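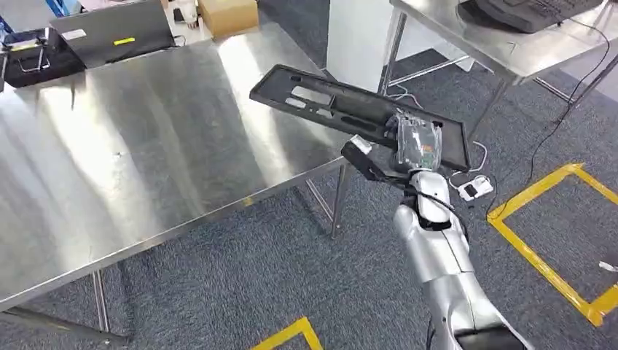 Workshop Tips > Arms and Grippers > Comparing Grippers on Trays

Print this page | E-mail this page

Comparing grippers on trays and bagged parts

Trays are a good test of a gripper. They are long, they bend a little, and the place you can grab them is seldom the place where they balance. Add a part in a plastic bag and you find out quickly which fingers you want to keep. These notes come from bench trials at the Brernosley shop, where we compared the Volen two-finger gripper with the Hollel on the same arm. Most of it applies to any pair of grippers.

Before you start

Use one tray for the whole comparison. Two trays from the same supplier can differ in stiffness, and a stiffer one makes any gripper look better. Write a number on the underside with paint marker. Ours is 3704, the last digits of the stock code, and it goes at the top of every results sheet.

Weigh the tray with the part in it and again without. Enter both weights in the controller as separate payloads. If you leave the payload at zero, the arm will sag a little on pickup and you will blame the fingers.

Wipe the finger pads with isopropyl alcohol and let them dry. Wipe the tray rim too. Mold release on a new tray will ruin the first several grips.

Put tape on the floor around the arm's full reach and keep chairs outside it. Measure with the tray in the gripper, because a long tray adds a good deal to the swing. Redo the tape whenever you change to a longer part.

Gripping the rim

Start with the long side, near the middle, and move along in small steps until the tray stops drooping at one end. Mark that spot. It will not be the exact center if the tray has cutouts, or if the part sits toward one end.

Close slowly. Both grippers we tried let you set closing speed and force separately. Soledad Villalobos, who ran most of the trials, sets speed first and leaves it alone, then brings force up from the lowest setting until the tray survives a gentle push with a finger, with the arm stopped. One step above that is the working force. Going higher bows the rim and the tray pops out sideways.

Angular fingers hold a raised rim well when the tip reaches past the lip and sits on the flat inside. If the tip stops on the lip itself, the grip looks fine until you tilt. Check with the tray level, then at a shallow angle, then at 30 degrees. Note the angle where it first slips and don't bother going past it.

Bagged parts

Clear film is the hard part of this job. It wrinkles under the pad and the wrinkle acts like a roller. Some things that helped:

Fold the loose end of the bag under the part before placing it.

Keep the bag out from between finger and rim unless you mean to clamp it. A tray held through a layer of film held for a shorter time with both grippers.

If you do want to clamp the bag and the tray together, use the softer pads and drop the closing speed by half.

Leave static bags closed. Practice with a scrap board so that a drop costs you nothing.

Cameras have trouble with film as well. Overhead lights leave bright spots on the wrinkles, and the vision software takes them for edges. Steel benches make it worse. A sheet of gray felt or matte paper on the bench cures most of it, and lowering the exposure takes care of some of the rest. Do not change the exposure halfway through a comparison.

Cables

Leave slack at the wrist. Turn the last joint by hand, or jog it at low speed, to both ends of the range you plan to use and look at the loop each time. It should never pull tight and never hang low enough to catch the tray. A hook-and-loop strap on the forearm is better than a zip tie, as you will be moving it.

Run floor cables behind the benches where you can. Svend Kragh lost an afternoon of trials to a keyboard cable that pulled out of the controller when someone rolled a chair over it. The log simply stopped, and the runs had to be done over.

Keeping score

Do 50 picks with each gripper and change over only once. Swapping back and forth sounds fairer, but every swap moves the tool center a little and you spend the day calibrating. Recalibrate after the one swap and save the old values.

For each pick write down: held or dropped, the tilt angle, and whether the bag moved. A pencil and a printed sheet are quicker than typing. Each set took us roughly 2 hours, including coffee.

On our tray the Hollel held the rim better at steep angles and the Volen was kinder to the bags. We kept the Volen on the arm for kitting and put the Hollel in the drawer for empty trays. The Lozano controller remembers both tool profiles, so changing over means four screws and a menu.

Check the screws again after the first day. Ours had backed off slightly on both grippers. A drop of medium threadlocker is enough.

Last updated: April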